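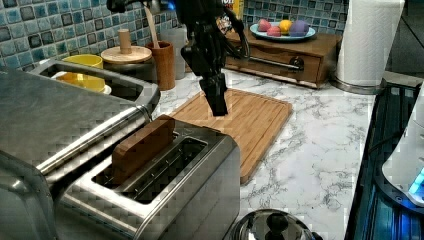
Gripper opens by itself partway through the move to the cutting board

Posted by tlapale_bench, October 9, 2022

I have a kitchen counter setup with one arm. The job is simple: take the wooden block out of the toaster slot and set it on the cutting board. The pick is fine. On the way over, the gripper lets go and the block drops on the marble. It happened 8 times in 59 runs. No fault light, and the log says "grip lost" with no code. I already swapped the fingertips and it made no difference. What should I check next?

Radthorpe

Sounds like the cable. Mine did this in February. The gripper wire was tied too tight at the wrist, and when the wrist turned past a certain point the connector lost contact for a moment. Power down, cut the tie, leave some slack and run it again. If you can get the drop by wiggling the cable by hand with the arm parked, you found it. Keep your fingers out of the gripper when you do that.

salari_k

Could be force too low. Turn it up.

Atudby

Check the cable first, as said above. Turning up the force can hide a bad connection and it will chew up the block. Also look at what your controller does when it loses the gripper signal. Some default to open. Set it to hold and stop the arm, especially next to a stove. Then log the gripper voltage every 2 ms and compare a good run with a bad one. A dip right before the drop means wiring or supply.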